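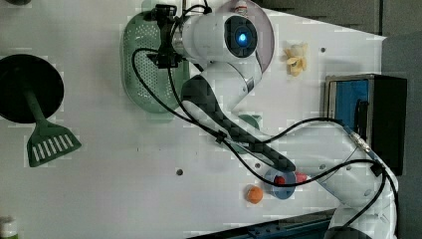 4. Recording Your First Examples

Before you begin this section, the arm must be fixed to the table and the Arkine recording program must be open on your computer. If you did not yet finish the wiring, please go back to section 3.

4.1 Prepare the table

1. Choose the objects for the session. Kitchen items and toy food are good for the start, for example a colander, a cup, a plate and a toy banana.
2. Put the objects on the table inside the reach of the gripper. They may touch each other a little, but the object of your task must be free to grasp.
3. Check the cables along the arm. A loop near the gripper is normal and the wrist needs it for turning. The loop must not go under an object.

Caution: Never put your hand between the gripper and the table when the arm has power.

4.2 Record an example

4. In Arkine, press New Task and write one short sentence, such as "put the orange in the colander". Use the same sentence for every example of this task.
5. Move the arm to the start position and wait two seconds.
6. Press Record. Guide the arm with the hand controller, slowly and without stops. Most examples take roughly 7 seconds, but a longer one is also accepted.
7. When the task is done, open the gripper, lift it away from the object and press Stop.
8. Choose Keep or Discard. If the object fell and you picked it up again with the arm, you can keep the example – mark it as Recovered.

Note: Do not correct an object by hand during the recording. The program can not know that your hand did this, and the model will learn a wrong movement.

4.3 Change the layout

9. After every three examples, move the objects to new places. Turn some of them also. A cup lying on its side is a different problem from a cup standing up.
10. Leave the objects which are not part of the task on the table. The model should see them too.

Note: In the older version by Feltirent the layout had to be saved by hand. In Arkine it is saved with the first example after the change.

This website uses cookies to improve your experience. By continuing to browse you agree to our cookie policy. Accept | Settings

4.4 If the recording stops alone

Look first at the cable connectors on the arm and tighten them with your fingers only. Then restart the program. The last example is lost, but the earlier ones stay in the session folder.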